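Talk notes: The gripper that let go (and what our simulator didn't know)
Forty-minute slot, so aim to be on the last slide with 8 minutes left for questions.

Opening
Good afternoon, and thank you for giving up the sunny end of the day for a talk with "fault" in the blurb. Say hello to the Stivoda people in the front rows, who lent us their workshop and have been very patient with us ever since. Ask for hands: who has had a robot drop something they were fond of? Wait for it. There are always more hands than people expect, and it warms the room up nicely.

Then say plainly what happened, before any slides. In June our arm at Sedgwick was putting crockery away on a shelf at chest height. Halfway through a perfectly ordinary move, the fingers opened and a stoneware jug went on to the floor, a short step from where one of our technicians was standing. The technician was unhurt. The jug was past saving. We stopped all work that afternoon and didn't start again until we could explain it.

(Pause here. Don't rush to the jug joke, it gets in the way of the serious bit.)

How we got there
Give them a bit of background on Mametti, our controller, for anyone who hasn't met it. It learns from practice runs in simulation and then moves across to the real arm. Before the Sedgwick trial it had been through 2,722 simulated runs, and we were rather proud of that number. I put it on a poster. You may remember the poster.

In simulation the drop rate looked lovely, and when something looks lovely for long enough you stop poking at it. I include myself in that, and I'd like to spend a moment on it, as I think it's the part most of you will recognise from your own work. We had a folder full of replays and we had fallen into the habit of only opening the bad ones.

So after the jug we went back and watched the good ones too, from the wrist view, with the gripper right there in front of you. 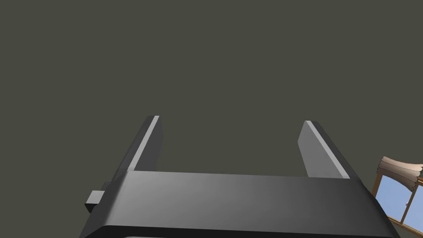 Wrist view in simulation: fingers wide open, nothing held, a plain wall beyond.

Leave the slide up while talking. Let people look at the gap between the fingers, then explain that our whole problem lives in that gap. Mametti decides whether the gripper is open or closed from a single status value. In the simulator that value is always right and always on time. It can't be late, for the simple reason that we never wrote anything that would make it late.

On the real gripper the value comes down a cable, and now and then it arrives stale. In the Sedgwick run the controller had closed on the jug, lifted it, and then received an old message saying the fingers were open. It took this as a failed grasp and did what it had been taught to do after a failed grasp, namely open fully and try again. With a jug in its hand, a metre and a bit off the floor!

(Somebody usually groans at this point. Let them, it's a fair response.)

What we changed
Go through these slowly and don't apologise for how dull they are.

First, opening the fingers during a lift now needs two things to agree: the status value and the motor current. If they disagree, the arm holds still and asks for a person.

Second, every message carries a time stamp, and anything older than 40 milliseconds is thrown away. I'd have liked a more elegant answer – we did try one, and it lasted until teatime.

Third, Fiker, our fault injector, now runs alongside the simulator and spoils messages on purpose. It delays them, repeats them and sometimes loses them altogether. We ran 2,000 fresh trials with Fiker switched on, and the old controller dropped things again and again in just the way the real one had. I can't tell you how pleased we were to see it fail.

Fourth, and this one involved no code at all, there is a painted line on the floor and people stay behind it while the arm is carrying anything. It should have been there on the first morning. Say that clearly and look at the room when you say it.

What is still open
Be frank that the retry behaviour bothers me even now. "Open and try again" is sensible at table height and foolish above it, and Mametti has no real sense of which it is doing. We have a rough height limit in place for the moment. If anybody has a better way of handling this, please come and find me at the coffee table, I'll be the one with too many biscuits.

If time is short, skip the cable story and go straight to questions. If somebody asks whether we've replaced the jug, yes, and the new one is enamel.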